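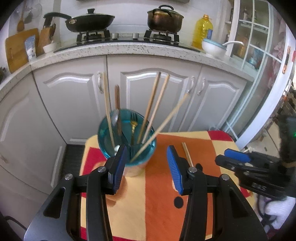
Re: reading order for the Doswood books

Meinir Gittins wrote:
> I finished Cana last night and started Mösli straight after. Am I wrong
> that the second half of Cana repeats the court chapters from the first
> novel? The list page says to read in order of publication but I don't
> see what that gains a new reader.

The overlap is real. Chapters 12 to 15 of Cana cover the same hearing as the end of Doswood, told by the sister. Two of the letters are reprinted word for word. The dates in them don't match, and the paperback didn't fix that.

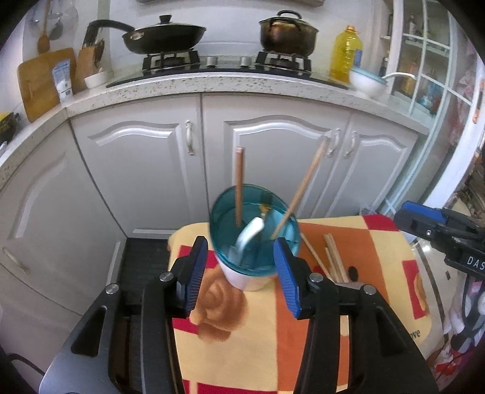
Chopsticks and spoon in the teal cup, cup in the white mug.

On order: publication order puts Mösli last of the four, and it depends on the reader knowing who sold the house. Cana gives that away in chapter 2. Anyone who reads Mösli before Cana gets a working mystery for most of its length. I would suggest Doswood, Mösli, Cana, then Sesex, which has almost no plot ties to the rest.

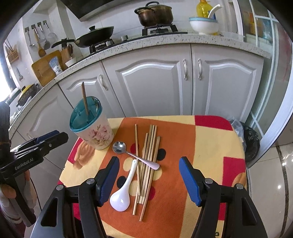
Sesex is also the weakest. The narrator changes four times and the tense changes with her, without any pattern I could find. Domnica Grecu argued here in December that the changes follow the seasons. I checked, and that holds for the first part only.

One correction to the list page: it gives Iulian Mocanu as translator of all four. He did the first two. The title page of my Mösli has Corina Bucur, and so does Sesex. Could whoever has the password change it?

Relu Dinu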